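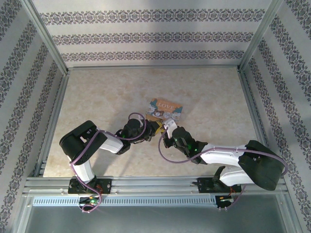 2024-05-20

Up at six and straight on to the children's books, because I said I would finish them before Biljana came for the first boxes. I had thought it would take an hour. It took until after lunch.

The trouble is that I open them. The novels went quickly last week, I hardly looked inside one of them, but a board book takes half a minute to read and so I read it. The one with LOVE on the cover and the cartoon animals I must have read 1,247 times when the girls were small, and I read it again this morning standing up. It is staying. So are the two about boats, though the corners are chewed on one and the spine of the other has been taped more than once.

Sorted the rest by size in the end. I tried by age first, but I couldn't agree with myself about what a three-year-old likes. The small square ones pack best flat, in stacks, with the big picture books upright at the side to hold them. I wiped the covers with a barely damp cloth and dried each one before it went in. Two had gone musty from the cupboard under the stairs and I have left them open on the landing windowsill. If they still smell by the end of the week they can go in the recycling.

Biljana came at two with the Wovero bags, the big woven ones with the long handles. They hold more than a box but you can't lift them full, so we filled them halfway and made more trips. She wants the picture books for the nursery's reading corner and the rest will go to the Bunting sale in August. She asked about the LOVE book and I said no before she had finished asking. She laughed and took the one about the digger.

I kept a list this time, after the muddle with the kitchen things. 238 books gone, 30 kept, and 3 I can't account for because I wrote the titles on the back of an envelope and then posted the envelope. I think one of them was the counting book with the hens.

Boris Golob rang about the shelves. He can have them any evening he likes so long as he brings his own screwdriver, ours has been missing since the bathroom. He asked whether they were solid and I said they had held up the encyclopaedia for years, so I supposed they were. He will need to take the back panel off to get them round the bend in the stairs. We had to do that bringing them up.

The room looks bigger and rather shabby without them. There are pale patches on the wall where the shelves kept the sun off, and a ring on the skirting that I can't explain. I gave the floor a going over and found a jigsaw piece, a hairgrip and most of a wax crayon. Put the jigsaw piece in the kitchen drawer in case.

Soup for supper and the end of the loaf. My back aches from the bending. Tomorrow it is the linen cupboard, and I must ring the surgery about the repeat prescription before ten.

Phoned Mum at eight. She remembered the boat books but thought they had been mine.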